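Heredel Community Help
Home > Visits and open days > Is it worth going?

Kohlhase open day: did anyone see the table-laying demonstration, and does it mean anything?

Posted by Dörte Grube
Tagged: open day, table laying, grippers, care homes

I help run the kitchen side of a small care home and my manager has asked me to go to the next Kohlhase open day and come back with an opinion. She has read the leaflet. The leaflet says the Tokimitz system "learns to lay a table from people" and will be "at home in any dining room". I have laid a lot of tables in a lot of dining rooms and I would like to know what that sentence is supposed to mean.

I've been to this sort of thing before. Two years ago it was a trolley that was going to bring round the teas. It drove very nicely up and down a carpet with tape on it and it could not get over the door strip in our corridor. We had biscuits and a tote bag each and that was the end of it.

So, for anyone who went in April:

Was there a robot doing the work, or people doing the work and a robot promised for later?

Was it proper crockery or plastic?

Could you ask for something to be moved, or was it all set up beforehand?

Is it worth the bus fare? I'd be giving up a morning for it and we are short as it is.

Please don't send me the video on their website, I've seen it, it's all music.

Ragnheiður Zoëga
Member, went to the morning visit

I went, I stood at the front, and I'd say go but keep your hand on your purse.

To your first point, the part I watched was people with grippers held in their hands. They call it teaching. You hold the thing like a big pair of tongs, you do the job, and a camera on it records what you did. The machine is meant to learn from the recordings afterwards. I asked how many goes it needed for one bowl and was told 100 was "a start". I asked what came after the start and the young man went to find a colleague.

The crockery was ordinary glazed stuff, a white bowl on a wide white plate with a thin brown rim on both, on a striped placemat. I was glad of that, I had expected picnic ware. What I would say is that the fingers are two thick black blocks, and a plate edge is a thin thing lying close to the mat. Try picking up a dinner plate wearing oven gloves and you'll have the idea.

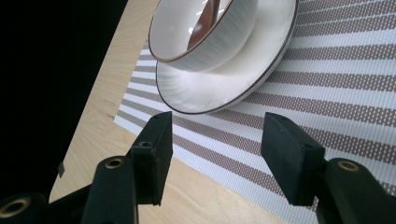
I asked whether it mattered that the mat had stripes, as ours are plain and wipe-clean. The answer was that it "shouldn't". I wrote that word down. I also asked about a table with a cloth on it, a table with a walking stick hooked over the side, and a table with Mr So-and-so already sitting at it with his elbows out. All three were "on the roadmap".

In fairness to them, they didn't claim on the day that it was finished. The leaflet claims that. The people in the room were rather more careful than the leaflet, and if you get one of them on their own they will talk sense. Look for Jelle Van Beek, who was running the session I was in. He told me straight out that he wouldn't put it in a dining room yet.

You can ask for things to be moved. I asked for the plate to be turned and pushed nearer the edge and they did it without fuss. Whether that proves anything when a person is holding the gripper, I leave to you. A person can cope with a plate being moved. I've been coping with it for years.

Take a cardigan, the hall is cold. The coffee is free but the queue for it is at the same time as the talk, so choose.

Lutz Albers
Member

Didn't go to this one but I went to the Zurketard do, same kind of thing. It's always a table with nearly nothing on it. Save your bus fare. If it was any good they'd bring it to you.

Comment from Dörte Grube: Thanks Lutz, but was Zurketard laying tables?

Comment from Lutz Albers: No, folding towels. Same principle.

Ingeborg Schmieder
Member, went to the afternoon visit

I was there after lunch, and I think Ragnheiður has it mostly right, though I came away a bit less cross than she did.

My interest was the cutlery, as that's where our helpers lose the time. They don't do knives and forks at the moment. They do wooden spoons, reddish-brown varnished ones in different sizes. I saw three of them on the table side by side, all pointing much the same way, with a good bit of bare wood round them. I said to the lady next to me that no drawer in my kitchen has ever looked like that. She laughed, but it's a serious point. Spoons in a care home arrive in a heap in a wet basket. Somebody has to get them out of the heap first, and I think that is the harder half of the job.

They use two grippers at once. It looked awkward to me, but the people doing it seemed used to it. 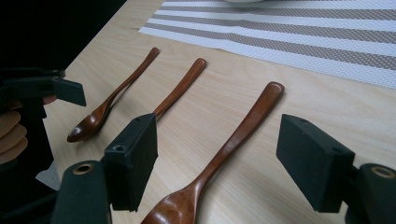

This page was last changed in April. Changes: tags corrected, one double comment removed.

What I did like was that a long spoon handle gives those blocky fingers something to get hold of. If you told me that in a few years it could put one dessert spoon at each place, I could believe it. I would not believe it of soup plates.

I asked three things you may want to ask as well, and got these answers.

Cleaning. The finger pads are matte and look to me like the sort of surface that keeps hold of grease. I was told they come off and can be changed. I was not told what a new pair costs, and I asked twice.

Noise. No idea, as I only saw it done by hand. Ask to hear the arm running. If they say it isn't available that day, write that down too.

Speed. My group was given a figure of 6 places laid in 7 minutes, "as a target". I timed myself at home with the same number of places, bowls, plates and spoons, and I was sitting down again in 2. I'm not young.

For your manager, I'd put it this way: it's a project that is still gathering its lessons, and they want care homes to sign up as places to gather them in. There was a form for that by the door. Read it before anybody signs it. There's a paragraph about filming in dining rooms, and I should want the families asked first.

Comment from Ragnheiður Zoëga: I missed the form altogether. Was that only in the afternoon?

Comment from Ingeborg Schmieder: It was under the tote bags.

Comment from Dörte Grube: Thank you both, this is far more use than the leaflet. I'm going to go, and I'm taking one of our own plates and a handful of our own spoons in a carrier bag. If they'll let me tip them out on the table I will report back. If they won't, I'll report that.

Comment from Ingeborg Schmieder: Take the plain mat as well.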